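Speaker notes: Caring for the Rings You Wear Every Day
Flusby Library evening talk, 15 Mar 2022

(Wait for people to settle. Say hello to the ones who came to the February talk on pearls. Water is on the left.)

Well, good evening, everybody, and thank you for coming out. I've been at the repair bench at Gruvmont for a good long while now, and most of what comes across it is the ring a person puts on in the morning and forgets about until something goes wrong. Those are my favorites, I'll admit it, and they're what I want to talk about tonight (the grand pieces mostly live in a safe and don't need much from me!).

Start with how a ring gets dirty. Hand cream, dish soap, bread dough, sunscreen, all of it works its way in behind the stone and stays there. The top of the stone may look fine, but the light has to travel through the bottom too, and once there's a film back there the whole thing goes sleepy. People bring me a ring and tell me the diamond has worn out. It hasn't. It wants a bath.

So, the bath. A small bowl, warm water, a drop or two of plain dish soap, and let it sit while you have your coffee. Then a very soft brush, a baby toothbrush is lovely, and go gently from behind. Rinse it in a second bowl and please, please keep it away from the open drain. I have heard so many drain stories.

(Pause for drain stories. There will be one. Keep it short or we'll never get to prongs.)

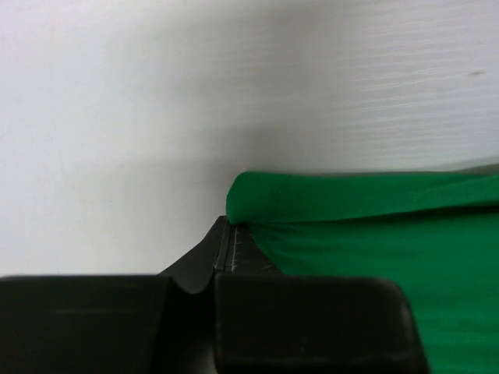
Now, some stones don't want that bath at all. Opals, pearls, turquoise, and emeralds with oil in them should get a barely damp, soft cloth and nothing more. No soaking, no steam, and none of those little humming ultrasonic tanks, tempting as they are. If you inherited something and you don't know what the stone is, treat it as one of the delicate ones until a jeweler has had a look.

Next, prongs. I could go on about prongs all night and my family will tell you I have. Prongs are the little metal fingers that hold the stone, and they wear down so slowly that you won't see it happening. What you will notice is the ring catching on a sweater. If it snags, stop wearing it and bring it in. You can also hold the ring up by your ear and tap it lightly with a fingernail, and if you hear a tiny rattle, same advice.

(Tell the Drorkonis story. Ring number 2105 in our repair book, an oval sapphire with 2 prongs gone and the other ones thin as thread. The owner had bought it at the Drorkonis estate sale and worn it gardening for 36 months. Stone still in it! Don't tell the part about the tomatoes unless they're laughing already.)

I went back through our book before tonight, and we had 193 rings in last year for prong work alone. Plenty of those could have been a quick tightening if they'd come in sooner. Once a year is a good habit. Pick your birthday, or tax time, whatever you'll remember.

A word about storage. Diamonds scratch other stones, and they scratch each other, so don't pile everything together in one dish. Separate little pouches are fine. The Teoh boxes I'm passing around have a divided tray, and I like them, but an egg carton with some soft fabric in it will do the same job and I've seen it done very nicely.

(Pass the boxes down both sides. Get them back this time.)

Last thing before questions. Take your rings off for the pool, for bleach, and for lifting weights. Put them in the same place every time, and don't let that place be a tissue.

(Questions. If somebody asks what a ring is worth, say I do repairs, and give them the appraisal sheet. Lights at the back door when we leave.)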